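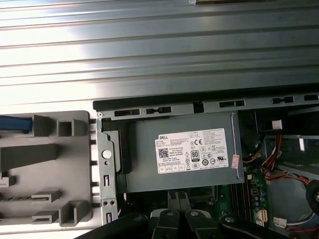 *1 min read*

**Re: [Huralgate-hardware] Replacement supply for the office desktops**
January 27, 2019

> We have 36 of the old desktops left at Jullholm and two of them shut off under load. Can we put any standard supply in these, or does it have to be the same one? Flamik has a cheap one in stock.

I would stay with the same part. Open the case and read the label on top of the supply before you order anything. Ours says DELL in the upper left, with a small QR code under it and the 80 logo further along. The print is small, so bring a light.

Check the plug at the board end too. I haven't tried the Flamik unit and can't say if the holes line up - compare it with the old one on the bench first.

Move the drive tray cables aside before you lift the supply out. Keep the screws in a cup.

Baloyi sells used pulls and will match the part number if you send it to them. Ask about returns, I had to send one back in March.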